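Gripper Station Care: Frequently Asked Questions

These questions come up most often from people setting up or looking after the hand-held gripper station at Barndale. The station is built around the Plivico gripper, which is carried and worked by hand. Recordings from it are used to teach the fixed arm cell next door. If your question is about the fixed arm, see the Jindness cell page.

What makes up one station?

Two grippers (left and right), a head-mounted camera, a backpack with the recording computer and battery, one marker card, and a carrying case for each gripper. The station number is on the inside of the case lid. Keep parts with their own station. The grippers are calibrated as a pair and the numbers are stored on the computer in that backpack.

How long should setup take?

Allow 20 minutes from opening the cases to the first recording. Someone doing it for the first time may need longer. Most of that is warm-up, and you can adjust the head strap and backpack while the cameras run.

Do I have to calibrate every time?

Yes, at the start of each session, and again after a drop, a finger change or a battery change. Hold the marker card in view of each gripper camera and tilt it slowly through the positions shown on the computer. The routine collects 200 views per gripper and then stops by itself. If it stalls, the card is usually too close or a ceiling light is glaring off it. Turn so that the light falls from the side and carry on. There is no need to start over.

The marker card is bent. Can I still use it?

No. A curved card gives wrong distances, and the error does not show up until the recordings are processed. Print a new one from the station folder at full size, glue it to a flat backing and check the black square with a ruler before use.

How do I clean the fingers?

Power off first. Wipe the fingers with a cloth dampened with plain water, then dry them. Do not use alcohol on the rubber parts, as it makes them hard. Crumbs and lint get into the openings of the finger and should be brushed out with a soft toothbrush from the back.

When do the fingers need replacing?

Replace them when you see a crack or when the two sides no longer close evenly. Check by closing the gripper on a sheet of paper and pulling gently at the top, middle and bottom. It should hold at all three. Always change both fingers on a gripper together. Each is held by two screws. Tighten them until snug and then stop, because the threads are in plastic.

The trigger feels stiff. What should I do?

Open and close it 22 times with the power off, which is the count in the Plivico check sheet, and see if it loosens. If it does not, take off the side cover and look for grit on the slide. Wipe it clean and add one small drop of the light oil in the tool drawer. Do not spray anything into the housing.

Can I open the main shell?

Only to get at the slide cover. The camera mount sits under the main shell, and moving it means the gripper has to go back to the Man workshop for a full calibration. Turnaround is usually a couple of weeks and we have no spare pair.

One camera shows a black picture. Is it broken?

Usually it is the cable. Unplug it at the backpack end, check for a bent contact, and push it in until it clicks. If the picture is still black, try the cable from the other gripper. If the fault moves with the cable, replace the cable. If it stays with the gripper, write it in the log and take the station out of use.

Where should we run the station?

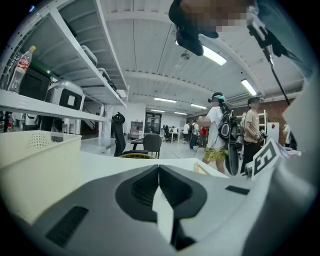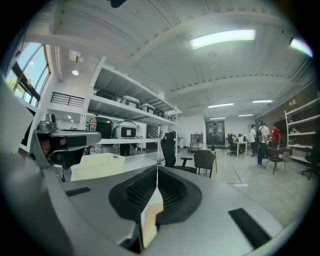

Any well-lit room with a clear floor will do, as long as two people can turn around with a gripper in each hand and not touch. Set the work table first and calibrate where you will be recording. Push the chairs and small side tables back to the walls before you start, including any standing near the shelving, since the wearer looks down at the hands for most of the session. Carrying cases can go up on the top shelf once they are empty. Leave the ceiling lights as they are for the whole session.

What about batteries?

A full battery lasts one morning. Charge it outside the backpack, on the metal tray, and unplug it by 8 in the evening when the building power is cut back. Swollen or dented batteries go in the red bin by the loading door and must not be charged again.

How do I report a fault?

Use the log sheet in the case lid. Write down the station number, left or right gripper, and what you were doing when it happened. Leave the fault tag on the gripper until the entry has been signed off.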